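[clumard-users] Re: 421 faults on two-arm cell, arm goes limp with a band in the gripper

From: Ilham Lahlou
To: clumard-users
Subject: Re: [clumard-users] 421 faults on two-arm cell, arm goes limp with a band in the gripper

> We get fault 421 (joint bus timeout) on one arm of a two-arm Clumard
> cell, a few times per shift. When it trips, that arm loses torque on
> every joint and sags until something stops it. The other arm keeps
> running. Our task is picking small elastic parts, so sometimes the
> limp arm still has hold of one and the good arm is pulling on the
> other end. Yesterday it let go and the part hit the operator's
> sleeve. No injury, but we have stopped running with the front open.
>
> Things we have tried: new power supply, lower speed limit, the latest
> Clundero controller build. No change. We suspect the power supply
> again or the bus adapter. Has anyone on the list seen this, and is
> there any way to make the second arm stop when the first one faults?

Yes, we had the same fault and the same one-sided stop on our cell, which we call Galindo. It took us most of November to track down. There were three separate problems and we kept mixing them up, so I will go through them one at a time. Our power supply was fine, and I would leave yours alone for now.

Our job is rubber bands. They start in a mixed heap on the work surface, and the arms pull single bands out and put them away by color. A heap of bands is a bad load for finding out about faults, because the grippers are often connected to each other through the tangle without the controller knowing it. Each arm thinks it is holding something that weighs nothing. The joint currents look normal until one side moves away, and by then there is a good deal of stretch stored between the fingers.

We ran with the elbows folded low for most of this period, with both grippers working close in on the heap. 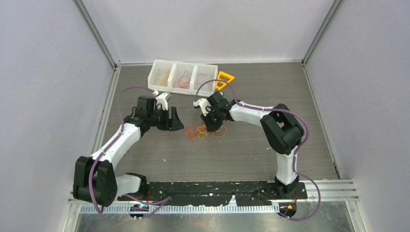
1. The 421 itself

For us it was the cable. The wrist cable on each arm goes up in a high loop from the gripper end, follows the forearm, goes outside the elbow and then down to the front. We left the loop big so the wrist could turn freely. The trouble is at the other end of the run. When the elbow folds far enough, the slack moves up toward the wrist, and the part going down to the base gets pulled sideways at its connector. The plug does not come out. One contact opens for a few milliseconds, the bus times out, and the controller logs 421.

What made it hard to see is that the log names the last joint on the chain, so we changed the wrist motor first. That cost us a motor and an afternoon. If your log always names the same wrist joint, look at the connector nearest the base before you order anything.

The test is easy. Put the arm in a parked pose with the gripper empty, turn on bus error logging, and push the cable gently sideways by hand close to the base plug. Do it with the other arm powered off. We got a timeout on the second push. The left arm never gave us one, no matter how we pushed.

The fix was a clamp on the base side of the elbow, so that movement above it cannot reach the plug. Use a clamp with a soft liner. Our first one was a plain zip tie pulled tight, and it marked the jacket. After the clamp went on we ran about 600 picks without a 421. Before that we were not getting through a morning.

Keep the loop at the wrist. I have seen people shorten it to tidy things up, and then the wrist rotation pulls on the camera and gripper wiring.

2. The pads

You did not mention pads, but you should look at them, because ours were the reason a limp arm kept hold of a band when it should have dropped it. The flat plates on the inside of our fingers are worn, and the outer rim is chipped on one of them. A thin band can catch in a chipped rim. Then the gripper opens, or loses torque, and the band stays where it is.

We blamed the gripper motor for this for a while. We had cases where the open command went through, the position feedback said open, and the band was still hanging from the finger. The controller was right in every one of those cases.

Please also look at what is lying on your work surface. We get small white bits on ours. I do not know yet where they all come from, so I am not going to say they are pad material. The pads are black, for one thing. They still matter to us because the wrist camera looks straight at the area between the fingers, and a light chip on a gray surface has been picked up as a band end more than once. The arm then goes down and closes on nothing, or presses into the surface. That shows up as an overload and not as a 421, so sort the two codes apart before you count your faults. We did not, and our first fault numbers were useless.

Going over the pads takes 5 minutes at the start of the day. Open the gripper all the way, power off that arm, and run a spare band along the edge of each plate. If it hangs up anywhere, the pad comes off. Don't file it and put it back. We tried that and it caught again in a different place. We buy replacements from Fandell and they have fit without changes so far.
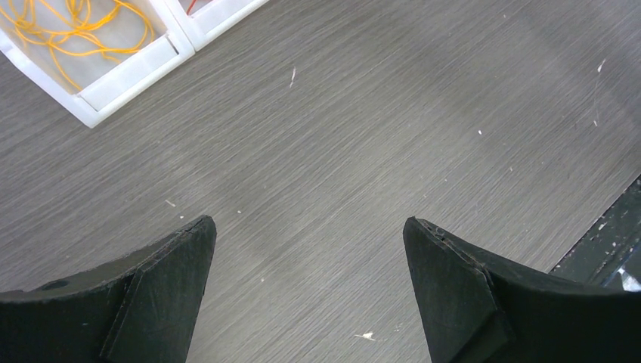 3. Stopping both arms together

This is the part I would do first, today, before either of the others. It is what hit your operator's sleeve.

As shipped, Clundero treats each arm as its own device. A 421 on the right stops the right. The left has no idea and carries on with its move. If the two are joined by anything stretchy, the left arm is now loading a spring with a limp arm on the other end.

There is a group stop setting. It is off by default and the manual only mentions it in the chapter on calibration, where I doubt anyone reads it. Turn it on and put both arms in the same group. Then check what kind of stop you get. Group stop has a "release" mode and a "hold" mode, and these are very different with bands in the grippers:

In release mode both arms drop torque. With a band stretched between them, both are pulled toward each other and then sag. We had the fingers knock together this way. No damage, but it was loud.

In hold mode the arm that is still healthy brakes and holds position. The faulted arm still sags, because there is no bus to talk to it with. This is what we use. The stretch goes down slowly as the limp arm gives way.

After a group stop in hold mode, do not reach in. Our rule is face shield on, look for any band running from one gripper to the other, and if there is one, cut it with long scissors from the side. After that the power goes off and hands can go in. We used to clear the fault from the console first and pick the band off afterward. Clearing the fault brings the arm back to its last commanded pose, at whatever speed was set, with the band still on. That is how I got a welt on my thumb, and why the rule exists.

I would also change the pose you pause in. We now send the arms apart between picks, gripper tips clear of the storage containers and well away from each other, with the bands already put away. A timeout in that pose is dull.

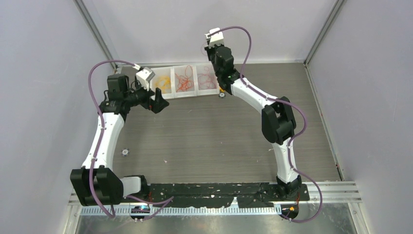 4. Still open

I can't tell you why the right arm does this and the left does not. The two cables came from the same batch. The right one swings farther out past its base, and I think it takes more side load for that reason, but I have no measurement to show for it. Swapping the cables between arms is next. If the fault moves with the cable I will post the result.

We have also not found a way to make the controller notice when the grippers are joined through a band. I tried comparing joint current on both sides during a pull. It works for thick bands. For thin ones the signal is lost in the friction of the joints. If anyone on the list has done this with a wrist force sensor, I would like to know which one and how you mounted it without losing the camera.

To the original poster: could you send the joint number from your 421 entries, and say whether the elbow is folded when they come in? The log keeps the last pose under the fault line. Keep the front closed until group stop is on and tested.

Ilham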